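Accueil | Numéro en cours | Archives | Soumettre | Recherche

3.2. L'unité centrale ouverte : lire un boîtier avant de le démonter

On parle beaucoup des cartes et des métaux qu'elles contiennent, et trop peu du boîtier lui-même. C'est pourtant là que le démontage devient passionnant ! Une tour de bureau couchée sur le flanc, panneau retiré, se lit presque comme un plan : l'alimentation dans un coin, la carte mère à plat, les baies de disques regroupées d'un côté, et entre tout cela des faisceaux de câbles qui racontent l'ordre dans lequel la machine a été assemblée.

Le corpus Requena réunit 2 487 tours de bureau collectées auprès d'administrations et d'établissements scolaires. Nous en avons écarté celles dont le châssis était déformé ou déjà vidé, ce qui laisse 1 669 unités exploitables. Pour chacune, la grille Serkley relève les types de fixation (vis, loquet, clip, levier), le parcours des câbles et les pièces qui en masquent d'autres. Un relevé complet demande une bonne dose de patience, mais quel plaisir de voir apparaître des régularités d'un châssis à l'autre.

La première concerne les loquets de couleur. Dans les châssis du groupe Plundumton, les pièces en plastique bleu signalent presque toujours un geste possible sans outil : on presse, on tire, le lecteur vient. Les opérateurs débutants de l'atelier Grukton les repèrent d'eux-mêmes, avant toute consigne, et nous y voyons un bel argument en faveur d'un codage visuel partagé entre fabricants.

La deuxième régularité tient au câblage, et c'est de loin la partie la plus riche du relevé. Les nappes de données et les fils d'alimentation traversent volontiers le volume entre la carte mère et les baies, si bien qu'on ne peut guère sortir un disque sans écarter d'abord un faisceau. Nous recommandons donc de débrancher côté lecteur, puis de rabattre les câbles vers l'extérieur du châssis. Les barrettes de mémoire et la carte d'extension viennent ensuite ; le processeur, maintenu par son levier, peut attendre la fin.

La troisième, plus discrète, porte sur les repères laissés sur les câbles. Une petite étiquette adhésive suffit à distinguer deux fils de même teinte, et sa présence change réellement le confort du relevé. Nous avons fini par la noter dans une colonne à part de la grille, avec la couleur de gaine et le point d'arrivée du connecteur. La figure 4 rassemble deux vues d'ensemble et une vue rapprochée.

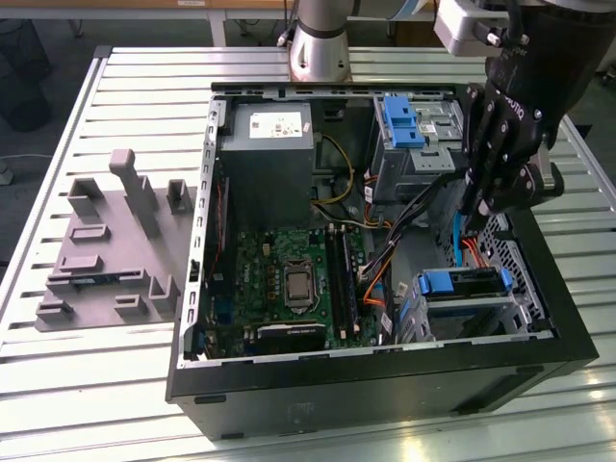
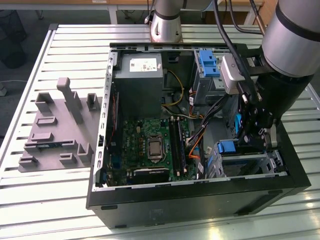
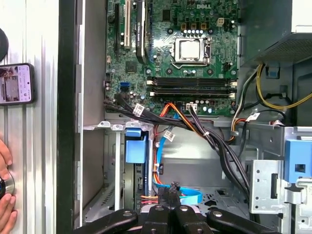
Figure 4. Intérieur d'une tour de bureau, panneau latéral retiré. Première et deuxième vues : ensemble du châssis, avec l'alimentation, la carte mère et les baies à loquet bleu. Troisième vue : carte mère et câbles étiquetés.

Contact de la rédaction | Mentions légales | © Les auteurs | Haut de page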